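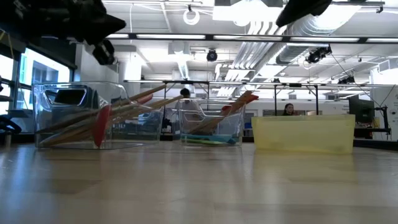 Frequently Asked Questions: Storing Kitchen Utensils in Clear Bins

Maintained by Ayane Fujimoto for the Lurkitau shared kitchen. Last revised in June.

General

Why bins and no drawer inserts?
The drawers at Lurkitau are 60 mm deep on the inside. A ladle does not fit, and a wooden spoon fits only flat, one layer at a time. Open bins hold the same utensils at an angle and take up less of the counter.

Why clear plastic?
You can see what is in the bin without lifting anything out. It also shows crumbs and standing water at the bottom, which an opaque crock hides until it starts to smell.

Is a tinted or cloudy bin acceptable?
Yes, for items that are used rarely or that come in sets. A cloudy wall hides the contents, so put a label on the rim or keep the bin for a single category. Do not use one for mixed tools.

Sizing

What size bin do I need?
Measure the longest utensil and divide by two. The result is the shortest bin length that will hold it at a slant without tipping. For a 400 mm spoon, use a bin at least 200 mm long.

The handles stick out over the rim. Is that a problem?
No. Handles are meant to project, so that people pick up the tool by the end that does not touch food. It becomes a problem when more than half of the utensil is outside the bin, or when the handles extend past the edge of the counter into a walkway.

Can the handles all lean the same way?
They should. Utensils leaning in one direction lift out individually. Crossed handles lock together, and the second tool comes out with the first. Lean them away from the stove.

How many bins should be on one counter?
Three is the practical limit on the counters here. Line them up along the back and leave the front clear for work. Additional bins go on the shelf.

Loading

What goes in the large bin?
Long wooden tools and full-size spatulas and turners. Put the heaviest items in first, with their weight low and against a wall of the bin.

What goes in the small bin?
Short wooden tools and small flat items such as scrapers. Flat items go on the bottom, under the handles. If they are used daily, move them out, as everything above them has to be lifted to reach them.

Can I mix wood and silicone or nylon?
Yes, provided everything is dry. Damp wood against plastic dries slowly on the contact side and can develop gray marks.

Can knives go in the bins?
No. Knives, peelers, graters and anything else with an edge go on the magnetic rack. The same applies to skewers.

Which way up?
Heads down if the bin was washed that day, heads up if you are not sure. Within one bin, use one orientation only.

Cleaning

How often do the bins need washing?
Once a week, and any time there is liquid at the bottom. Use warm water, dish soap and a soft sponge. Scouring pads scratch clear plastic and the scratches hold grease.

Are the bins dishwasher safe?
Check the mark on the underside. The Poludance bins we bought are top rack only. Bins without a mark are washed by hand.

How do I clean the handle openings?
Use a bottle brush. Grease collects on the inside edge of the opening, where fingers go.

What about the wooden utensils?
Wash by hand, dry upright overnight, and oil when the surface looks pale or feels rough. Food-grade mineral oil is kept under the sink. Wipe off the excess after 60 minutes. Do not return oiled tools to a bin until they no longer leave a mark on a paper towel.

Will the bins scratch the tabletop?
Plastic on a glossy surface will leave fine marks if grit gets underneath. Lift the bins to move them; do not slide them. Wipe the underside when you wipe the table.

Problems

The bin tips when I take something out.
The load is too high or all on one side. Remove the longest utensil and see if the bin sits flat. If it does, that utensil needs a larger bin.

The plastic has turned cloudy.
This is usually mineral film from hard water. Soak in equal parts white vinegar and water, then rinse. If the haze remains, the surface is worn and will not recover.

There is a crack near the handle opening.
Retire the bin. Cracks at the opening spread under load. Replacements are in the Drovuletti carton on the top shelf of the pantry.

Something is missing from a bin.
Check the drying rack first, then the sign-out sheet inside the pantry door.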